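July 3, 2021
By the integration desk, Remov
4 min read

Re: [cell-practice] Draft 3652, clause on windows and outside openings

Replying inline to the points from Cusis. I have trimmed the parts of the earlier message that only concern power distribution, which should go to a separate thread.

> We have read the draft and have a problem with the clause on openings.
> It says the working envelope of each arm "shall not reach a window."
> Our rooms at Zacharopoulos have windows along the whole outside wall.
> If the clause stays as written we lose most of the usable floor.

The wording is too broad. The intent was to cover unplanned contact with glass, and the sentence we ended up with also bans planned work at a window, such as closing a sash or drawing a curtain. I propose the following replacement:

"The working envelope of an arm may include a window only where the task sheet names that window as a work item. In all other cases a software boundary shall be set on the room side of the sill, and the boundary shall be checked before the first powered move after any change to the base position."

The last part matters for mobile bases. A boundary stored in base coordinates moves with the base, and we have found task sheets where the boundary was correct on the day it was entered and wrong after the base was rolled to another table. Store it in room coordinates.

> Does a closed window count as a closed opening? Ours can be opened from
> inside and the hardware is within reach of the arms.

For the purposes of the draft, no. A window counts as closed if it is shut and latched, and the person who starts the session has checked the latch by hand. Shut alone is not enough. On an upper floor I would add a second condition: nothing held in a gripper is carried over the sill unless the window is latched or a guard is fitted. A dropped screwdriver is a minor event indoors. Over a walkway it is a reportable one under most building agreements, whatever our own rules say. Check your lease as well as the draft.

Hinges, stays and brackets on or near the sill should be entered on the task sheet as fixed obstacles. They are small, they are easy to leave out of a collision model, and a finger pad can catch on them. Use the real outline plus the standard margin. Do not replace them with one large box over the whole sill, or the planner will refuse moves that are safe.

> The draft says nothing about daylight. Our operators report that
> tracking gets worse when the head camera faces the glass.

Agreed, and it belongs in the document. I suggest a new subclause on lighting with this content:

1. Record the compass direction of each window in the cell file.
2. Lock exposure before a session starts if the head camera can face outside. If auto exposure has to stay on, limit the rate of change.
3. Do not run an acceptance test with the camera facing the sky and then apply the result to work done facing the room, or the reverse. They are separate conditions and need separate entries.
4. Note the curtain position at the start of the session. If it changes during the session, note that too.

On item 3, the Trileo log review is the only evidence we have, and it is limited. Of 91 stopped runs in that log, some 2 in every 5 were marked as lighting faults, but the reviewers did not record which way the head was pointing, so I would not quote that share in the draft. It supports adding the field to the form and nothing more.

Loose fabric needs its own line. A curtain is soft and will not trip a force limit until it has already wrapped or pulled tight. The current text treats it as free space, and that is wrong. Treat a hanging curtain as an obstacle with a moving outline unless it is the work item, in which case use the reduced speed setting and keep wrist rotation to less than one full turn between releases.

> Last question. Outside views include neighboring buildings. Do we have
> to mask them in recordings?

The draft does not cover privacy and I would like to keep it that way. Follow your site policy. If the policy is silent, ask before the recordings leave the site. Masking the glass after the fact also removes what the lighting review needs to see, so keep the exposure log even when the video is masked.

Open items before the November revision:

- Cusis to confirm whether two task sheets or one are used when both arms work at the same window. I lean toward one sheet with both envelopes on it.
- Remov to redraw the boundary figure with the origin at the room corner.
- Someone with a tilting sash to test the latch wording. It was written with side-hung windows in mind. 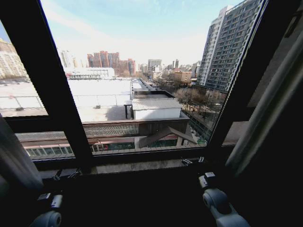 Comments on the replacement clause should quote the clause text in full, as the numbering will shift once the lighting subclause goes in.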